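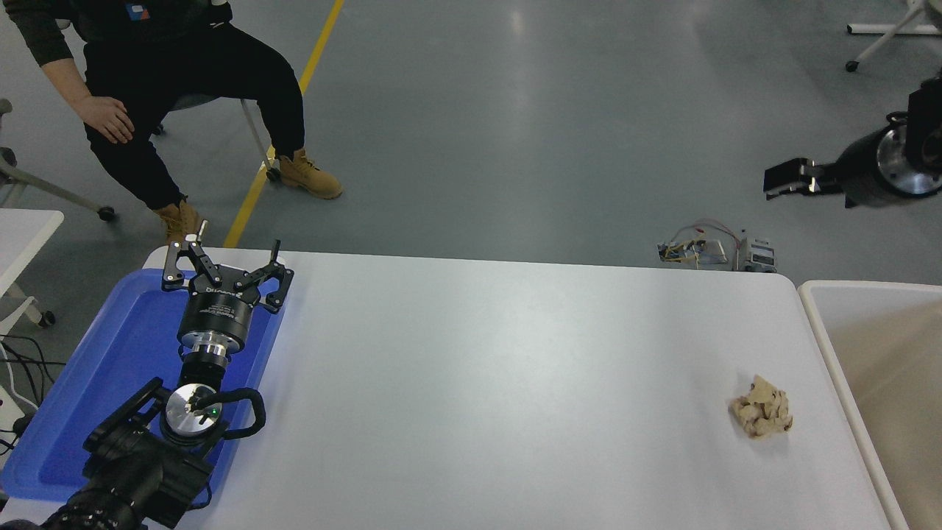

I had been promising myself a visit to the Wemano workshop in Hernivholm ever since our small packing business started losing people every fall, and this May I finally packed a sandwich, filled the tank and drove up. We are 11 people in a low building, we put kitchen goods into cartons, and every carton gets a wad of paper pushed down into its corners. It is dull work and it is hard on the wrists. Wemano sells a tabletop kit called Stero that is meant for jobs like ours, and they hold a visitors' afternoon a few times a year where you can stand next to it and ask whatever you like. The station I spent the most time at was a plain white table with a blue plastic tray on the left, a balled-up lump of beige paper on the right and a large white bin just off the right side, and a black two-finger gripper to do the fetching. I felt quite at home. Take away the arm and it could have been the end of our own line!

But let me go back to the parking lot, because finding the place took me longer than it should have. The address puts you in front of a carpet warehouse. You have to drive past it, turn in behind the loading docks and look for a green door. I got there a little after one o'clock, signed the book, was given a sticker with my company name spelled nearly right, and was handed a very good cup of coffee. They had a plate of cinnamon buns out too, and I had two of them, so the sandwich went home again.

The afternoon begins with a talk in a side room. I was dreading slides, but it was short and mostly a price list with somebody friendly standing beside it. You can rent Stero by the month or buy it outright. For the rental they quoted 700 a month, in dollars, with the arm, the gripper, the software and a phone line to their support desk included. The table is extra, and so is the delivery, and I wish they had printed that in the same size type as the rest. If you already have a solid table you can use your own, as long as it doesn't wobble. I asked what they meant by wobble and was told to put a full glass of water on it and lean on the corner, so that is what I did at home the next morning, and I had to mop the floor.

After the talk they open up the workshop and let you wander. It's a bright, tidy room with a smooth gray floor and yellow line marking, and I liked that there were no ropes or glass walls to peer through. You stay on your side of the line while an arm is running and you can come in close when it isn't. There was a man from a seed company ahead of me who wanted to know about dust, and a couple who run a laundry and wanted to know about towels (towels are not a yes yet, they were told very kindly).

Now, the paper. I asked why they practice with paper at all when so many of the brochures show neat little boxes, and the answer made a lot of sense to me. A box is the same shape every time you meet it. A crumpled sheet has folds going every which way and there is no good side to hold it by, so the arm has to look at each lump fresh and decide where to close its fingers. The small camera on the arm does the looking. In my own notebook I kept a tally of the tries I watched, and it came to 21, and on two of those the gripper closed on nothing much and had to go back and try again. It did go back by itself, which pleased me. With a full trash bag of the stuff waiting, I can live with a second try here and there.

It is slow. I want to say that plainly for anyone thinking of making the same drive. My fastest packer would have cleared the bag and gone to lunch. The Wemano people didn't argue the point, and told me most of their customers run it in the evening, or on the part of the job that holds up everybody else. For us that might be sorting the used paper that comes back in returns, which piles up in a corner until one of us loses patience with it.

The part I got to do myself was the teaching. You guide the arm through the move by hand, press a button at the start and the finish, and do it over again with the paper in a different spot. It is lighter to push than I expected and a bit like leading a polite horse. My first few moves were jerky and it copied them faithfully, jerks and all. I would have liked a printed card on the table with the steps on it. There is a manual, and it is a good thick one, but you don't want to be turning pages with one hand on a robot.

I also asked about the fingers, since that seems to be the piece that takes the knocks. Spare sets come from a supplier called Sheehan and they say you can change them with a small screwdriver. I didn't see it done, so I'll take their word for now. Support answers the phone until six in the evening, and after that you leave a message, which is a pity if evenings are when you plan to run the thing.

I stayed until they started stacking the cups. On the way out I put us down for a one-month trial in the slow season, with our own table once I have found a better one. If you go, wear comfortable shoes, bring a bag of whatever it is you handle all day (they are happy to let you try it), and remember to drive past the carpet warehouse.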